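ものづくり工房 > 学生プロジェクト > 報告書
新着 活動記録 設備予約 お問い合わせ

手持ちグリッパの製作 中間報告

この報告書は、共同工房の作業台を借りて進めてきた手持ちグリッパの製作について、途中までの経過をまとめたものです。完成してから書こうと思っていたのですが、直した理由を自分でも忘れそうになってきたので、ここで一度区切ることにしました。少し長くなりますが、お茶でも飲みながら読んでいただけたらうれしいです。

きっかけは、ロボットアームに物のつかみ方を教えたいという、わりと大きな夢でした。ところがアームは高いし、置く場所もありません。それなら先に手先だけを作って、人が握って動かしながら記録を取ればいいのではないか、と考えたのが春先のことです。工房では以前から「Burkus」という名前の小型アームの計画が細々と続いていて、いずれはその先端に同じ爪を付けられるよう、取り付け部の寸法をそろえてあります。

爪は左右で対になっていて、薄いグレーの土台に、内側を向けて紫色のパッドを付けました。パッドの表面には筋状の凹凸を入れています。最初の試作ではここが平らで、つるつるした容器を持つと、こちらの気持ちなどおかまいなしに、するりと落ちていきました。筋の向きを変えたり、深さを変えたりして、結局5回作り直しています。印刷には工房のEnderを使わせてもらいました。夜のうちに仕掛けて朝に見に行くのが習慣になり、反り返った失敗作も今では大事な小物入れの仲切りです。

土台のねじ穴は片側に2つです。初めは1つで足りるだろうと甘く見ていたら、強く握るたびに土台がくるっと回ってしまい、測定どころではありませんでした。穴を増やしただけで、握ったときの安心感がずいぶん違います。
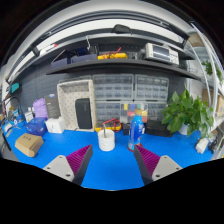
製作・文:グリッパ班 学生メンバー(機構設計担当)

作業台には青いマットを敷いています。つかむ練習の相手は身近なものがいちばんで、カップや洗剤ボトルのような形の容器には本当にお世話になりました。高さも太さも違うので、片方でうまくいった握り方が、もう片方ではまるで通用しないのです。表面にしわのあるものは指先の感覚では持ちやすそうなのに、カメラの映像だけで見ると縁の位置がつかみにくい、というのも新しい発見でした。

奥の有孔ボードの前には、透明な部品キャビネットを上下2段に置いてあります。ねじやばねをすぐ出せるのがありがたく、テストリードも手の届くところです。引き出しのラベルの付け方については班の中でもまだ意見が分かれていて、種類順がいいのか使う順がいいのか、話し始めると作業が止まります。

カメラは手首側に固定し、爪の先がいつも画面の下に入る位置にしました。爪が見えていれば、開き具合とつかむ相手の位置関係を同じ画面で追えるからです。取り付け角度は何度も迷い、深くすると手前ばかり、浅くすると壁ばかりになるので、厚みの違うくさびを印刷して少しずつ試しました。この地味な作業が、私はけっこう好きでした。

記録の整理には、班で書いた「Prakix」という小さなプログラムを使っています。目標は1000回分のつかみ動作で、現在は860回分まで来ました。ただ、初めのころの記録は爪の開き幅の基準が今と違っているため、そのまま混ぜてよいかどうかは検討中です。換算式を作るか、思い切って撮り直すか。撮り直すほうが早いと思いつつ、あの日々を捨てるのは少しさびしくもあります。

困っているのは、引き金の戻りの重さです。長く握っていると親指の付け根が疲れてきて、後半の動作がどうしても雑になります。ばねを弱いものに替えたところ、今度は爪が開ききらないことがありました。リンクの長さを見直した改良案に「Rønning」と名前を付けて図面を引いているところで、7月中に印刷して、手の大きさの違う人にも握ってもらうつもりです。

残っている作業は、引き金まわりの改良、パッドの摩耗の確認、古い記録の扱いを決めること、それから取り付け部をアーム側と仮合わせすることです。パッドの図面は工房の共有フォルダに入れました。筋の深さの違うものも消さずに残してありますので、使ってみたい方はどうぞ自由に印刷してください。感想をもらえると、とても励みになります。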